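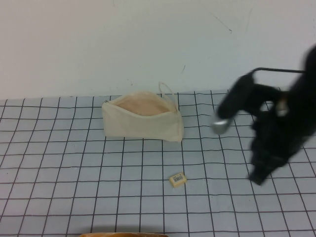 Estojo de lona cor de creme, com o fecho entreaberto, e uma borracha amarelada à frente.

Galeria: estojos e material de escrita

Esta página acompanha o estojo de lona da Gelteveck que usamos no ateliê da Arellano desde setembro. O texto serve para quem está a escolher material para uma sala de aula, um gabinete ou a mochila de uma criança. As medidas e os preços estão no catálogo e não se repetem aqui.

O estojo

É um modelo simples, de um só compartimento, em lona crua. O fecho corre ao longo da parte de cima e tem um puxador pequeno. Na fotografia está do lado esquerdo. O forro vê-se pela abertura e tem um tom entre o pêssego e o bege, claro o suficiente para se distinguir uma grafite ou uma caneta escura no fundo.

A alça é do mesmo tecido que o corpo e fica numa das pontas. Serve para pendurar o estojo num gancho ou para o puxar de dentro de uma mochila cheia. Nos cacifos da Arellano ficam todos pendurados assim, com o nome do aluno numa etiqueta de cartão atada à alça.

A lona é macia e enruga. Quem quiser um estojo que mantenha a forma em cima da mesa deve procurar um modelo com armação, como os de lata que a Granport continua a vender. O de lona adapta-se ao que leva dentro e cabe em espaços apertados, mas deitado tende a descair nos cantos.

A borracha

As borrachas que entregamos com o estojo são pequenas e retangulares, compradas avulso. A da fotografia ainda traz a etiqueta branca com o código de barras. Convém tirar a etiqueta antes da primeira utilização. Se deixar cola, esfrega-se a face numa folha de rascunho até a superfície ficar lisa. Não se deve usar álcool, que endurece a borracha e a faz manchar o papel.

Encomendámos 344 para o primeiro período. As que sobram guardam-se numa caixa fechada, ao abrigo da luz, e separadas das réguas de plástico. Em contacto prolongado, alguns plásticos e algumas borrachas colam-se uns aos outros.

A mesa

O tampo é azul acinzentado claro, com uma quadrícula de linhas escuras. Gostamos desta superfície para trabalhos de papel e tecido, porque ajuda a alinhar as peças sem marcar a mesa com fita. Para cortar com x-ato usa-se sempre uma base própria por cima. As tábuas de corte da Vetidwood têm o tamanho certo e arrumam-se na vertical, encostadas à parede.

O que cabe lá dentro

A lista que damos no início do ano é curta:

Dois lápis de grafite, HB e 2B
Uma borracha
Um afia com depósito
Uma caneta azul e uma preta
Uma régua de 15 centímetros
Um tubo pequeno de cola

Os lápis de cor vão num estojo à parte. Já tentámos juntar tudo no mesmo e o fecho começou a ceder ao fim de poucas semanas, sempre na zona da ponta. A tesoura também fica de fora, na gaveta comum.

Limpeza

A lona crua suja-se depressa, sobretudo com pó de grafite. Esvazia-se o estojo, vira-se do avesso e sacode-se bem. As manchas leves saem com um pano húmido e sabão neutro. Para uma lavagem completa, água fria, à mão, e secagem à sombra com o fecho aberto. Na máquina a lona encolhe um pouco e o fecho fica a prender.

As manchas de tinta permanente não saem. Há alunos que as aproveitam e desenham por cima com canetas para tecido. O resultado aguenta várias lavagens, desde que o desenho seja passado a ferro pelo avesso antes de se usar o estojo.

Quando o fecho prende, passa-se a ponta de um lápis de grafite pelos dentes, dos dois lados, e corre-se o puxador devagar. Resolve quase sempre. Se um dente estiver torto, endireita-se com um alicate de pontas finas.

Encomendas para escolas

A Gelteveck vende o modelo à unidade e em caixas. Na última encomenda conjunta pedimos 1.032 estojos para as escolas do agrupamento, dos quais 257 ficaram no ateliê para as oficinas de costura e estampagem. Quem quiser juntar-se à próxima deve deixar o pedido na secretaria da Arellano, com a quantidade e a morada de entrega, até às 17h do último dia do mês. Os pedidos recebidos depois passam para a encomenda seguinte.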